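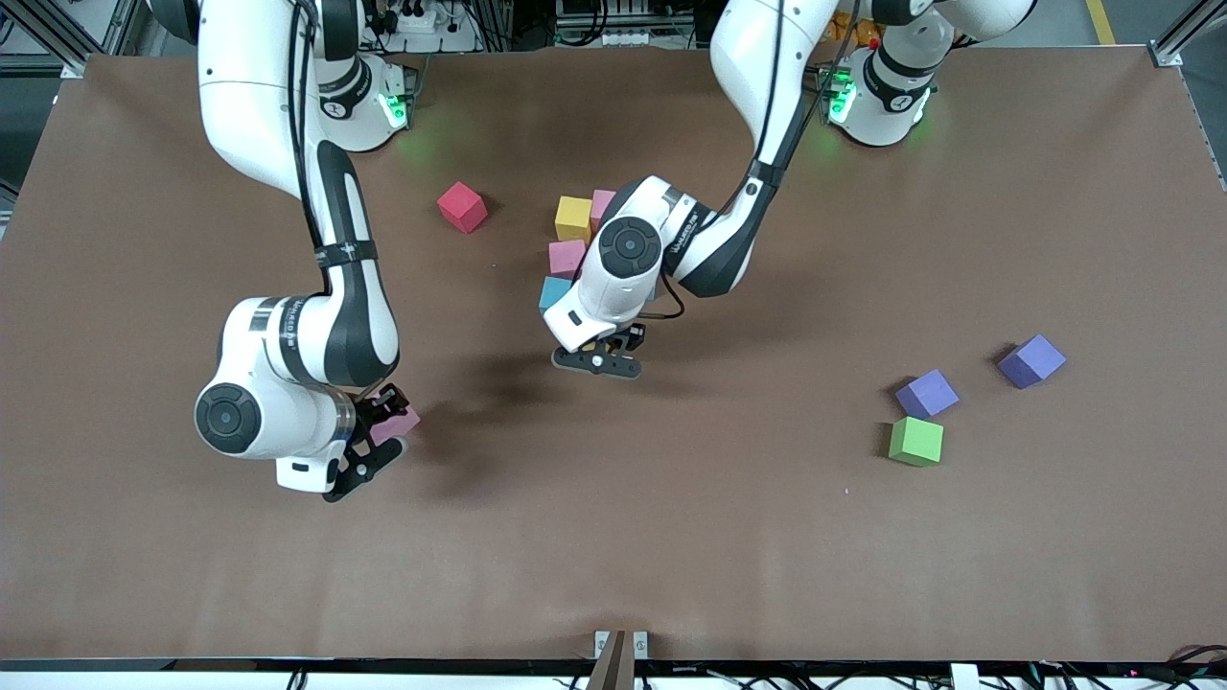
Pièce jointe 1 : table brune, cubes en mousse

Ticket 172 – Brutuvley, salle du fond
Objet : wifi qui tombe, imprimante injoignable
Ouvert par : Solange Després
Priorité : haute

9h40. Plus de réseau depuis l'ouverture. Portable connecté au wifi mais aucune page. Imprimante Nero affiche « hors ligne ». Redémarré deux fois, rien.

10h05 – Rosário Aguiar
Vu. La borne du couloir ou celle de la salle ? Voyant de quelle couleur ? Merci d'envoyer l'adresse IP du portable.

10h20 – Solange
Celle de la salle. Orange fixe. IP en 169.254 quelque chose.

10h25 – Rosário
Donc pas de DHCP. Débrancher la borne, 15 secondes, rebrancher. Ne PAS toucher au bouton reset, sinon on perd la config Mikine.

10h50 – Solange
Fait. Vert pendant une minute puis orange de nouveau. Le poste fixe marche, lui, mais il est en câble.

11h15 – Rosário
Regardé à distance. Port 9 du switch Dufour en erreur, il monte et retombe sans arrêt. Plus de 3,000 erreurs CRC depuis ce matin. Cable suspect. Vous pouvez passer la borne sur le port 11 avec un autre cordon ? Il y en a des gris dans le tiroir de la baie.

11h40 – Solange
Cordon changé, port 11. Vert. Pages OK sur le portable. Imprimante toujours hors ligne par contre

11h55 – Rosário
Elle a gardé son ancienne adresse. Menu réseau > IPv4 > automatique, puis éteindre/rallumer. Ensuite suprimer la file d'attente sur le portable et relancer une page de test.

12h10 – Solange
Page de test sortie. Merci !

12h15 – Rosário
Port 9 désactivé, à recâbler en mai. Ancien cordon à jeter svp. Je laisse le ticket en observation jusqu'à demain soir.

Statut : en attente de clôture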